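Pre-collection checklist, simulated kitchen cell, pick-and-place demonstrations
Site: Vendari, bench 2
Inspected by: Wayne Hollis
Collection lead: Yetunde Balogun
Date: 11 April 2026

Scope: everything that has to be right before anyone records demonstrations for the Toretti policy. Target for this batch is 275 episodes. I was asked to check the setup, and my comments go a little past that.

1. Scene loads without errors
PASS. Loads clean on both workstations.

2. Arm starts from the agreed home pose
PASS, with comment. It starts there because the reset script forces it. If an operator aborts partway through an episode, the script doesn't run and the next episode starts wherever the arm was left. Callum Sugden says operators will remember to reset by hand. I would like to see that written down somewhere they have to look.

3. Arm base fixed to its table, no drift between resets
PASS.

4. Gripper opens and closes fully on command
PASS.

5. Contact between gripper and object behaves sensibly
FAIL. The red pepper holds well when it is taken squarely between the two fingers. Taken near the end, it can hang on by a sliver of contact that no real vegetable would put up with. Those episodes get marked as successes by the automatic scorer, and the policy will learn from them that a bad grasp is fine. 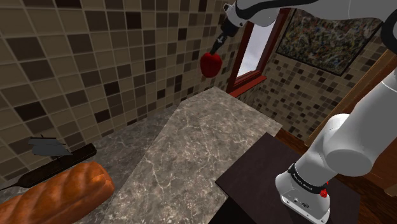 The proposed fix is to raise the friction setting, which makes the problem worse. Lower it, accept that more episodes fail, and throw the failures out.

6. Object positions vary between episodes
PARTIAL. The pepper moves. The bread and the knife are listed in the plan as "randomized clutter," and in the logs I was given they barely change. I don't see how we can claim the policy ignores clutter if the clutter never goes anywhere.

7. Lighting and wall textures vary between episodes
NOT DONE. Jamie Crabtree has it scheduled for October. The batch should wait, or the report should say plainly that it was collected in one look of one kitchen.

8. Collision checks on: counters, walls, window
PASS for counters and walls. Window not tested.

9. Knife excluded from the list of graspable objects
PASS. Checked twice.

10. Operator breaks
Plan says a break every 60 minutes. The session log shows Dennis Ackroyd going straight through one of his. His later episodes are visibly sloppier and should be reviewed before they go in.

11. Success labels checked by a person
FAIL. Nobody is assigned. See item 5 for what the scorer lets through.

Result: not cleared for collection. Items 5 and 11 must be closed first. Item 6 can be closed during the first day if the logs are sent to me that evening. I have heard that a larger batch will average these problems out, and I have not been shown any evidence for it.

Reinspection to be requested by Yetunde.

Contact: Wayne Hollis, bench 2 | © Vendari | Back to top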